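The Plimmont Letter
Jul 4, 2026

CHORES, STILL OURS FOR NOW

Every few months I get to write the part of this newsletter I like best, where I report how close the machines have come to doing the dishes. Short version: closer than in February, and I am delighted, and please keep your sponge.

The group to watch this season is Avram, the small outfit above the old bakery on Prukgate. They have picked one job, clearing a table after a meal, and they are working up to it from the bottom. Before a fork comes a cup, and before a cup comes a plain reaching drill run entirely in simulation, where an arm has to bring its hand to a point in space and stop there. In the latest round it had 1,141 tries at this and got 991 of them. I know that sounds dry, but I watched the runs go by for most of an afternoon and forgot my lunch! Reaching is in every chore there is. You reach for the sock, the pan lid, the peanut butter that somebody pushed to the back of the shelf.

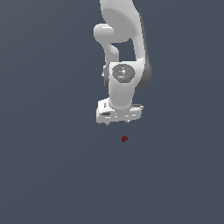
Gikley wrote in after the last issue to say that reaching was never the hard part. At the packing shop the trouble is everything after the hand arrives: bags that slump, tape that sticks to itself, a carton that came in a little crushed. A new hire picks that up by the second morning, Gikley says, and a machine that can only handle tidy boxes would leave somebody standing next to it all day.

I think that's fair, and Avram would mostly agree. Their first try with real cups is set for later this year, and the target is modest: 20 cups moved from a table to a rack with no help. Plastic ones, I should add. Wet glass is a long way down the list, and laundry isn't on it at all (fitted sheets beat me every week, so I have some sympathy).

What gets me excited is how quickly the boring pieces are piling up. The shop floor will probably see the good of it first, with the same box in the same spot all day long, and kitchens will come later, one cleared plate at a time. If your workplace has a machine doing a job that used to be done by hand, even a tiny one, even badly, write and tell me about it. I have 27 letters on the subject so far and have read every one twice.

Next issue: robot mowers on the Plimmont hill, and the ditch at the bottom of it.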